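September
By Emiko Fukuda

Search this site Enter keyword Go

The gripper at Gorent has a simple life, says Naa Quaye, but its pads need care. She looks after the cell alone and she begins with the fingers, before any program is loaded.
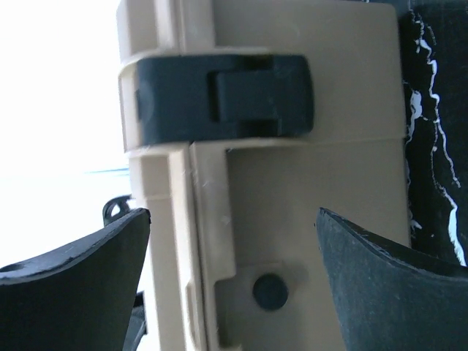
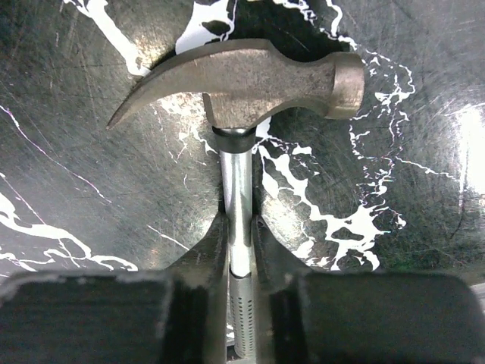 Between the fingers at Gorent: a beige plastic part with a dark latch, first, and a claw hammer, second.

Quaye wipes both pads with a dry cloth, then checks that they close parallel. Her limit is 300 cycles. After this she takes them off and looks for wear at the tips. "A heavy tool turns in a tired pad," she told me. In her notebook the last change stands at cycle 1607, and the spare pair waits in drawer 2.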